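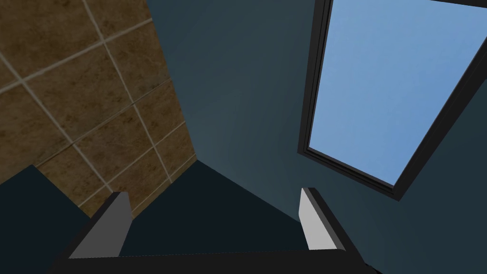 Should a town library charge late fines? I would drop them, and I paid plenty of them before I came around to it.

The library in Brunard took in $565 in fines last year. That figure is in the town report, one line above the cost of road salt. It wouldn't cover a new set of tires for the bookmobile. To collect it, the desk staff had to stop people at the counter, look up old loans, and argue over quarters.

The money is small, but the effect on people isn't. A parent who owes $3 on picture books will often stay away until the kids are too old for picture books. I know a man who avoided the building for most of a decade over a cookbook. The library would have been glad to see him.

The usual reply is that without fines, books won't come back. Dušan Dvořáček made that case in a letter to the paper on Monday, and he made it well. He says a due date with no penalty is a suggestion. I agree that a library needs a way to get its books back, and there is already one. If a book is gone long enough, you get a bill for it, and you can't borrow anything else until you return it or pay. I would keep that rule exactly as it is.

Vurker, two towns over, ended fines and kept the bill. The shelves there look the same to me as they did before. I waited 2 weeks for a popular mystery, and I had waited longer than that under the old system.

There is also a fairness point. A dime a day means nothing to me now — it meant something when I was 19 and washing dishes. The same fine lands harder on some people than on others, and the library is one of the few places in town that otherwise treats everyone the same.

The trustees take this up in September. I plan to go, and I'll bring back the two books I have out.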